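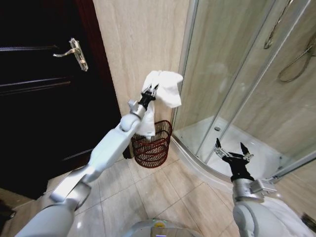 Budgeting for the bathroom robot
Posted by Caradog Edwards, December. 14 comments

Nolcombe want 486 a month to lease, plus 124 for service. My towels have never cost so much to move.

tokik_fan: Get the spare fingers. 105 a pair at Gorness.
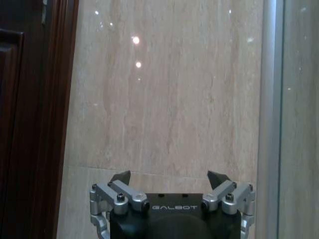 Leonie Wallner: Spend on a site survey before spares. Polished marble tile, a shower glass panel and two bright lights glaring back off the wall — I'd want a trial in that before signing anything.

tokik_fan: Disagree. Surveys are 300 quid for a man with a tape measure.

Caradog Edwards: I own a tape measure.

3 likes. 1 share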